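Jutorach Community Help > Home & Workshop > Surfaces and Storage

Painter's tape grid on a work table: how do I get the lines straight, and will it come off again?

Asked in August · Viewed 394 times

I sort small parts at home for a side business (buttons, clasps, the sort of thing that ends up in your socks), and I decided my table needed sections. I'd read a cheerful article claiming you can do this with blue painter's tape in five minutes. It took me an evening, and I own a level.

My method was to run one strip the long way, one strip across, and trust my eye. My eye has since been relieved of its duties.

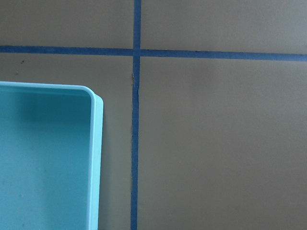
I don't need museum quality. I would like the sections to be close enough to square that a tray set against the tape doesn't look drunk. So, three questions:

1. What's the trick to laying a long strip without it wandering?
2. At the crossing, do I run one strip over the other or cut it and butt the ends?
3. How long can the tape stay down before it becomes part of the table?

I've got a 100 foot roll left, so there's plenty of room for further mistakes.

3 answers

Answer 1 (accepted, 30 votes)

Your problem is that you're pulling the tape off the roll and sticking it down as you go. Everybody does it and everybody gets a banana.

Measure in from the same side of the table at both ends and make two small pencil ticks. Pull out the whole length of tape plus a hand's width, hold it in the air over the ticks, snug but not stretched, and lower it all at once. Press the middle first, then work out to the ends. If you stretch it, it will creep back later and you'll blame the cat.

For the second strip, don't measure from the table edge again, because table edges lie. Put a framing square in the corner where the lines meet and tick off that. Line up the top edge of the tape with your ticks and ignore the bottom edge completely. Tape isn't always laid by people who agree on which edge counts, even when it's all the same person.

As for the crossing, I cut. Run the long strip in one piece, then bring the short ones up to it from each side. No bump for things to catch on. The catch is that you now have two chances to be crooked, and the left half and the right half can each pick their own direction. 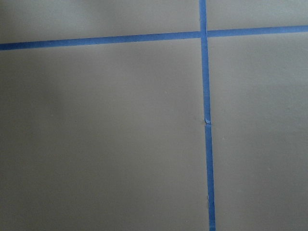
Lay the crosswise strip in one piece over the top first, get it straight, and then cut out the bit in the middle with a light touch of a sharp knife. Practice on scrap. If you'd rather not bring a knife anywhere near your table, just overlap and live with the bump.

Also, if you run out partway down a strip, start over with a fresh length. Patched seams are the first place to lift, and once there's a loose corner you will pick at it during phone calls.

Answer 2 (6 votes)

On question 3, check the inside of the roll, there's usually a number of days printed there. It's for walls but I treat it as gospel. I left mine down on a desk from Mancuso (my brand of choice when it comes to regretting furniture) through a whole summer by a sunny window and had to get the glue off with warm water, dish soap and a bad attitude. Peel slowly, folded back low over itself. Try a corner first.

Answer 3 (0 votes)

why not just buy trays. Gruvach has them, I have like 1000 beads in mine and never measured anything

Comment from the asker: I have trays. The trays are what go in the sections. But I did the two ticks thing and the long line now looks like a line, so thank you, first answer. The cross strip is on its third attempt.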